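Plamel rewrites its rulebook for two-armed robots, and finds it needs a section on pulling

CLUNDUDINE, Tuesday. The second edition of Plamel's good practice guide for two-armed handling robots went out to members this week, and it is 142 pages long. The first edition was 30. Members who complained that the first one left too much to common sense have had their complaint thoroughly dealt with.

The guide is voluntary, in the sense that no law requires it. Insurers in Clundudine have been asking for it by name since the spring, and two of the larger contract packers now write it into their purchase orders, so the word is being stretched a little.

Most of the new pages deal with soft goods. The old edition assumed that anything a robot picked up would keep its shape while being picked up, which suited the people who make gearboxes and annoyed everyone who handles towels. The new one has chapters on garments, bags, bedding and a category called "seasonal textile items," which a footnote confirms means what you think it means.

The section likely to cause the most grumbling is the one on tension. When two grippers hold the same piece of cloth, each arm must now have its own pull limit, and the pair must have a joint one. If either limit is reached, both arms stop. The draft had only the first arm stopping, until a test lab pointed out what the second arm would be doing in the meantime.

Stopping is defined over nearly four pages. A robot that has stopped must not drop what it holds, must not tighten its grip, and must not resume until a person has pressed something. An earlier version said "acknowledged the stop," and one member firm asked whether a nod would do.

Zeng, which makes grippers, argued during the consultation that fingertip wear should be left to the manufacturer's own schedule. It lost. Fingertips that touch fabric must be inspected at the start of each shift and the inspection written down. Makik, which sells the software for writing things down, supported the change.

The consultation drew 493 comments. Plamel has published all of them, along with its replies, and they make better reading than the guide. One commenter objected to the word "grasp" as too emotional. Another wanted every work surface to be padded, then wrote back a week later asking for padding to be banned. Plamel thanked both and let sites choose, provided the surface has no hard edges where cloth can snag and is the same one used in testing.

Cable routing gets a page and a half. Loose runs near the wrist have to be checked through the full range of motion with the arms moving together, and a check of one arm at a time no longer counts. Marks made on an arm by hand may stay, but somebody on site has to know what they mean. Several operators are understood to be looking into this.

There is also a new rule on records. Any site that changes the cloth a robot handles, even by color or trim, has to note the change and rerun a short test before putting the robot back on the job. Smaller firms said this would cost them an afternoon each time. Plamel replied that it should take far less than that if they had kept up with the other records.

Members have 6 months to comply. A shorter version for people who work next to the machines is promised for December, and Plamel says it will fit on a poster. It has not said how big the poster will be.
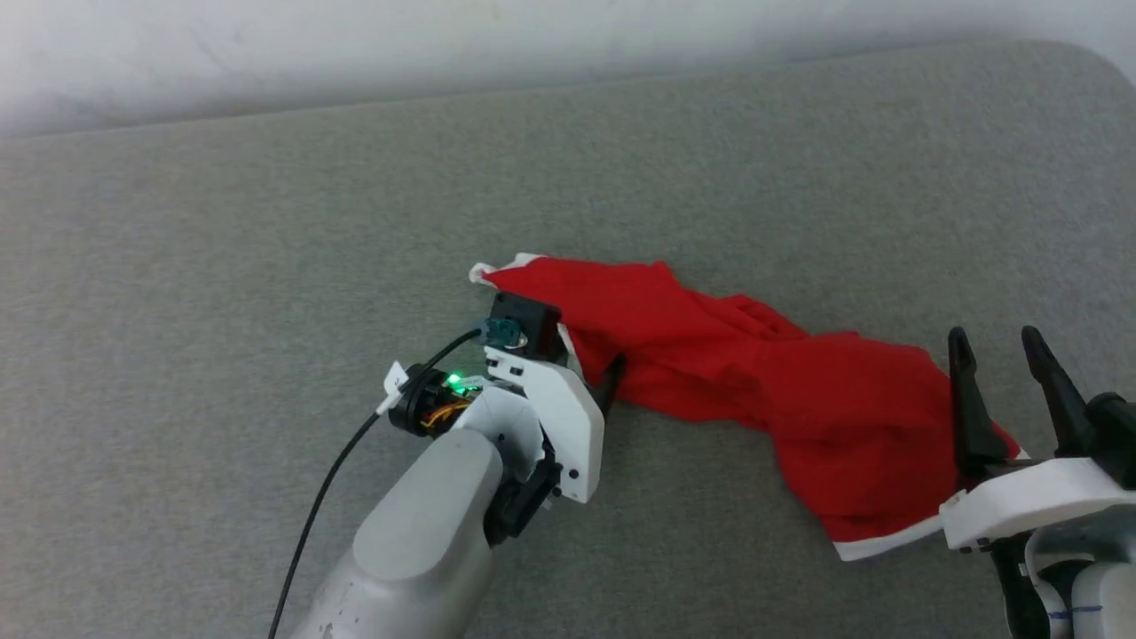 Paper copies of the full guide can be ordered from Plamel's office in Clundudine. Members get one free and pay for any others. The comments and replies are available online only, and the search box does not yet work.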